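Kedari Bench Notes: Shelf Tidying, Gallery Four

The Kedari project collects demonstrations of household tidying for a learning system. A person drives both arms through a task, the joint positions and camera views are saved together, and the saved run becomes one example. The model only gets better at things we have shown it, so most of our working day goes into resetting a table and doing the same small job again with everything in a different spot.

This page covers the bathroom shelf task, which we recorded in April at the Hedalmont workshop. Earlier galleries covered cutlery, folded cloths and the pantry jars.

The task

The operator picks up toiletry and medicine style containers from the tabletop and stands them on a small raised shelf at the back. Either arm may be used. A container that starts on the left is usually taken with the left arm, but we asked the operators to break that habit from time to time so the model sees some long reaches as well.

An example starts when both arms are clear of the shelf and ends when the operator lets go of the last container and backs away. Anything knocked to the floor ends the run early. Those runs are kept in a separate folder and labelled.

The containers

We bought most of the containers at a discount chemist and brought the rest from home. They were picked for variety in shape and lid more than for what they hold. Round bottles are easy enough to grasp when they're upright. Lying down they roll, and a gripper that comes in slightly off centre will push one away instead of closing on it. Slim tubes have the opposite trouble: they stay where you leave them but give you very little to hold, and they don't much like standing up.
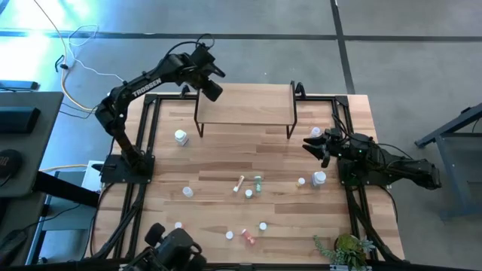

The shelf has to be in the same place at the start of every run in a block. We move it between blocks, a little toward one arm or the other, and write the position in the log. Ionuț Costache handled most of the layouts and kept a paper sketch of each one, which saved us when two blocks were given the same label and had to be sorted out afterwards.

Layouts are made by hand. We tried tipping the containers out of a tub, and they finished in a heap near the middle with a few on the floor. Placing them one at a time is slower but gives a better spread. The rule we settled on is that some should be upright, some lying down, and at least one close enough to an arm's base that the elbow has to fold right up to reach it.

Recording

Each operator did 56 runs, split into 4 blocks with a break after each. We used 2 operators for this set. Both had driven the arms before, and we still threw out the first few runs from each of them as warm-up.

Hand fatigue is the main limit. Grip quality drops off well before the operator notices, and it shows in the data as a lot of small corrections just before contact. Shorter blocks fixed most of it. The breaks are in the log too, so anyone using the set can compare runs from the start and end of a block.

Daylight is the other thing we keep an eye on. The Hedalmont room gets sun on the floor for part of the day and the colours change with it. We decided against blinds. The arms at our Sirnville site work under fixed lighting, and a model trained only on that data did poorly here in the mornings.

Checking

Every run is played back at double speed by someone other than the operator. The checker marks the moment of each grasp and each release, notes any container that was dropped and picked up again, and rejects the run if a camera stalled. Recoveries are kept. A clean retry after a missed grasp is one of the more useful things we can record, and we'd like more of them than we have.

The labels go into Barbu, our in-house annotation tool, along with the layout number and the shelf position. Barbu doesn't yet handle a handover from one arm to the other, so those are written in the comments field for now.

Next set

The next gallery will cover the reverse task, clearing the shelf back down to the table. It uses the same containers and the same operators, with the starting order on the shelf changed for each run.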